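Plasero – Fachschule für Hauswirtschaft und Verpackungswesen
Modul 1042: Ordnen, Lagern und Packen im Privathaushalt
Begleitskript zu Einheit 16: Gemischte Kleinteile in Mehrwegkartons
Dozent: Ilídio Neves
Stand: 25. November 2024

16.1 Gegenstand der Einheit

Die vorangegangene Einheit hat den Umgang mit gleichartigem Packgut behandelt, also mit Wäsche, Büchern und Geschirr. Gegenstand dieser Einheit ist das gemischte Kleingut: Ladegeräte, Kabel, Kleingeräte in Originalverpackung, Spielzeug, Becher und einzeln verpackte Süßwaren. Solches Gut fällt bei jedem Umzug und bei jeder Auflösung eines Zimmers an und wird erfahrungsgemäß zuletzt gepackt. Die Teilnehmenden sollen nach Abschluss der Einheit in der Lage sein, einen Bestand dieser Art zu sichten, in Gruppen zu ordnen und in einem einzelnen Karton so unterzubringen, dass er beim Empfänger ohne Suchaufwand entnommen werden kann.

16.2 Sichtung vor dem Packen

Der gesamte Bestand wird zunächst auf einer ebenen, bedeckten Fläche ausgelegt. Große und standfeste Verpackungen stehen hinten, flache und kleine Teile liegen vorn. Der leere oder teilweise gefüllte Karton steht seitlich, damit der Arbeitsbereich frei bleibt. Kleinteile wie Dichtungsringe oder Bonbons werden in dieser Phase weder gestapelt noch unter Kabel geschoben. Für die Sichtung eines Kartoninhalts sind in der praktischen Übung 20 Minuten vorgesehen.

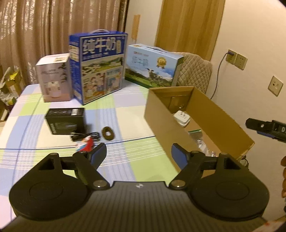

16.3 Bildung von Packgruppen

Für das Modul gilt die Gruppeneinteilung nach Štefanec, die auch in der Abschlussprüfung verwendet wird:

Gruppe A – Gut in formstabiler Originalverpackung. Hierzu zählen Produktschachteln mit Etikett und Strichcode. Sie werden geschlossen verpackt, das Etikett bleibt lesbar.
Gruppe B – Kabel und Ladegeräte. Kabel werden locker aufgewickelt. Enges Knicken am Stecker ist zu vermeiden.
Gruppe C – Bruch- und druckempfindliches Einzelgut, zum Beispiel Kunststoffbecher.
Gruppe D – Kleinstteile und Süßwaren. Sie erhalten einen eigenen Beutel oder eine kleine Schachtel.
Gruppe E – Gut mit eigenem Tragegriff. Es wird in der Regel gesondert getragen und nicht in den Karton gegeben.

Die Zuordnung eines Gegenstandes ist nicht in jedem Fall eindeutig. Ein Ladegerät in ungeöffneter Schachtel gehört zu A, dasselbe Gerät ohne Schachtel zu B. In Zweifelsfällen entscheidet der Zustand, in dem das Teil transportiert werden soll.

16.4 Einlegen in den Karton

Vor dem Befüllen ist der Boden des Kartons auf Tragfähigkeit zu prüfen. Bei gebrauchten Kartons werden die Bodenklappen nachgeklebt. Die Reihenfolge lautet A, B, C, D. Schachteln der Gruppe A werden flach und mit einer Kante an der Kartonwand eingelegt. In die verbleibenden Zwischenräume kommen Kabel und Ladegeräte. Becher stehen in einer Ecke, die Öffnung nach oben, und können ihrerseits Kleinstteile aufnehmen, sofern sie sauber und trocken sind. 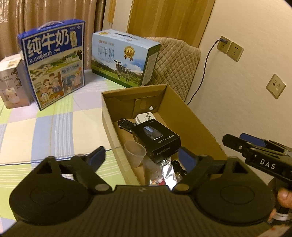 Die häufigsten Mängel in den Übungsarbeiten des Kurses vom Februar betrafen die Zwischenräume und die fehlende Trennung der Gruppen B und D. Ein Karton kann dabei durchaus noch Platz bieten und dennoch ungünstig belegt sein. Liegt etwa die Rasiererschachtel (FLYCO) schräg in der Mitte, so wird sie zuerst an die Wand gesetzt; Spielzeugauto und Ladestecker finden anschließend daneben Platz. Das aufgewickelte Kabel ist von den rot-weißen Kleinteilen zu trennen, und der durchscheinende Becher bietet sich als Behälter für diese an. Der hohe blaue Milchkarton mit weißem Griff bleibt als Gut der Gruppe E außerhalb.

16.5 Verschließen und Kennzeichnen

Die Klappen werden erst geschlossen, wenn der Inhalt bei leichtem Kippen des Kartons nicht mehr verrutscht. Verbleibende Hohlräume sind mit Papier auszufüllen. Die Beschriftung erfolgt auf zwei Seitenflächen und enthält:

Zielraum
Packgruppen in der Reihenfolge der Entnahme
Name der packenden Person
Vermerk »Oben« mit Pfeil, falls Gruppe C enthalten ist

Eine Beschriftung ausschließlich auf dem Deckel ist unzulässig – sie ist im Stapel nicht lesbar. Für die Übungen werden die Vordrucke aus der Mappe Altdale verwendet. Eigene Vordrucke sind nach Rücksprache mit dem Dozenten zugelassen.

16.6 Aufgabe zur Vorbereitung

Stellen Sie aus Ihrem eigenen Haushalt einen gemischten Bestand zusammen, in dem jede der Gruppen A bis E vertreten ist. Fertigen Sie eine Liste mit Gruppenzuordnung an und skizzieren Sie die Belegung des Kartons in der Aufsicht. Liste und Skizze sind vor Beginn der nächsten Einheit im Fach Kodivgate abzulegen. Für die Aufgabe werden höchstens 20 Punkte vergeben, davon entfällt die Hälfte auf die Skizze. Nachgereichte Arbeiten werden durchgesehen, jedoch nicht bepunktet.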